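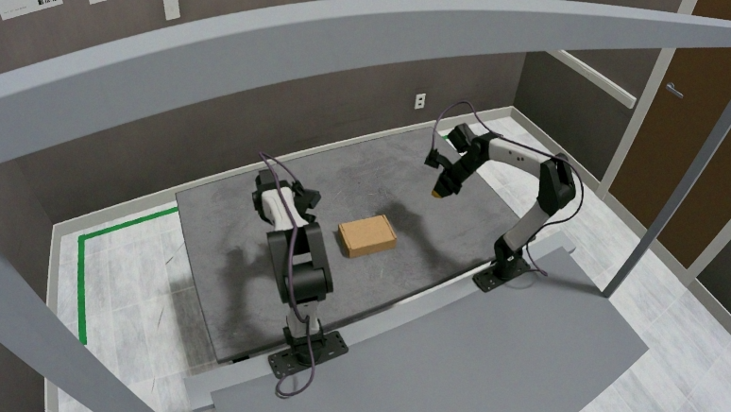

Subject: Re: Open day, what will be on the bench?

On 15/07/2026 a list member wrote:
> Will the Govthorpe open day show the real cell or only the
> simulator? We are coming over from Friesen and would like to
> see the two arms hand a carton across. Also, how many runs
> are behind the handover figures?

Both. The simulator will be on the screen by the entrance all day. It has the two arms on the grey table with one small flat carton between them, and purple cables along both arms. The real cell runs in slots of 20 minutes, with a reset between slots.

The handover policy was trained in simulation only. The last batch was 1,000 runs, of which 745 ended with the carton inside the target area. A run counts as failed if either gripper touches the table. Most failures were the left arm closing too early. Real runs are slower and we have too few of them to quote a rate.

Groups are limited to 7 at the cell. Please stay behind the floor tape while the arms are powered. Bring your own cartons if you like, but they must be closed and must lie flat.

The Kirkedus build of the scene files still has the old friction values. Use the Ultska branch if you want to repeat the batch before you travel. The two will be merged in September.

Ultska bench group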